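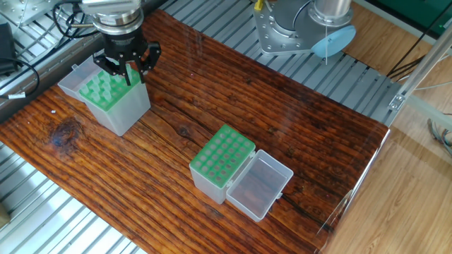 The gripper at the first tip box. The second box stands near the center of the board, with its lid opened to the right. Photo: Tikkanen

Search this site
Type keyword
Go

PRESS RELEASE
Manach, 17 Sep 2018

Tikkanen completes new setup and care plan for tip-handling cell at Mestmont

Tikkanen has finished the new setup of the robot cell which handles pipette tips at the Mestmont laboratory in Manach. The cell carries the number 706 in the Mestmont equipment list, and it was out of normal use during the whole month of August. It has now been given back to the laboratory staff, together with a written care plan of 10 pages.

The task of the cell is simple to explain. The arm takes single tips from a full box and puts them in the free holes of another box, so that half-used boxes can be made complete and sent back to the benches. The tips are light and they stand close to each other. A gripper that comes down a little wrong will push a neighbor tip to the side, and after this the next pick is also wrong. For this reason the setup of the cell is mostly a question of position: where is the board, where are the boxes on the board, and where are the fingers when the arm believes that they are above the hole.

"The customer told us that the arm was getting worse. We measured the arm first and it was good," says Cecilia Baidoo, service engineer at Tikkanen. "The board had moved. It was a small movement, but the arm does not know this and it goes every time to the old place."

The board

The boxes in this cell stand on a varnished board of dark brown wood, laid diagonally over the aluminum rails. Mestmont has used the same board from the beginning and wished to keep it. Tikkanen has no objection to wood as a work surface, but it must be treated as a part of the machine and be checked like one.

During the service, the board was lifted away, the rails were cleaned, and the board was put back at the same angle. After this its position was taught again. The varnish was also inspected. It is shiny, and in the afternoon the sun comes to this side of the room, so the staff are asked to do the visual check of the tips in the morning. The old cracks in the wood are deep but they have not grown according to the laboratory's own notes. They should be brushed clean once a week.

The gripper

The two black fingers were taken off and cleaned, and then mounted again with new screws. Finger opening is now set in two steps. The first opening is narrow, for going down among the tips in a full rack. The second is wider and is used only when the tip has been released and the neighbor holes are empty. In the earlier program there was one opening for everything, and this was the reason for many of the fallen tips at the rear rows.

The speed of the last part of the downward movement was made lower. One full transfer takes therefore 5 seconds more than before. Mestmont has accepted this.

"We do not need a fast cell," says Hilkka Vainio, laboratory manager at Mestmont. "We need that in the morning the box is ready and there are no tips on the floor. My staff were spending too much time to pick up after the machine."

The boxes

It was found that lids gave more trouble than the tips. The lid of the box must be opened completely and the box must not be lifted by it afterward. If the box is moved by the lid, it turns slightly, and the first row is then no longer in line with the arm. The care plan has a short section about placing the boxes, written by Aino Karppinen from the Mestmont staff, who loads the cell on most mornings.

The receiving rack has four columns and six rows. Before a run is started, the operator looks at every hole from above. A broken piece of tip at the bottom of a hole can not be seen by the arm, and the new tip will then stand too high.

Daily and weekly care

The following work is done by the laboratory and does not need a visit from Tikkanen:

Every day: wipe the fingers with a dry cloth. Check that both boxes stand flat on the board. Run the arm empty over the four corner holes of the receiving rack and look that the fingers are centered.

Every week: brush the board. Check the bolts of the mounting plates by hand. Look at the cables behind the arm through the full movement, and see that no loop is pulled tight or comes between the arm and the rails.

Every 20 weeks: measure the position of the board against the rails and write the value in the cell log. If the value has changed, stop the cell and call service. Do not correct the program to follow the board.

The last sentence was added at the request of Lai-ching Chou, who is responsible for the service programs at Tikkanen. Small corrections had been made in the old program by several people during a long time, and the reason was written down for only a few of them. All of these corrections have been removed. The cell is now started from one taught position, saved under the name Kikilari, and only two persons at Mestmont have the right to change it.

The next visit from Tikkanen is agreed for the winter. Spare fingers are stored in the laboratory.

About Tikkanen

Tikkanen installs and services small robot cells for laboratories and light production. The service office is located in Manach.

Contact for media:
Tiina Kallio, Communications, Tikkanen

Related releases
Service office in Manach has longer opening hours
How to keep a cell log: new guide for operators
Spare gripper fingers can now be ordered in pairs
Mestmont and Tikkanen continue service agreement

Contact | Press | Copyright Tikkanen. All rights reserved. | Back to top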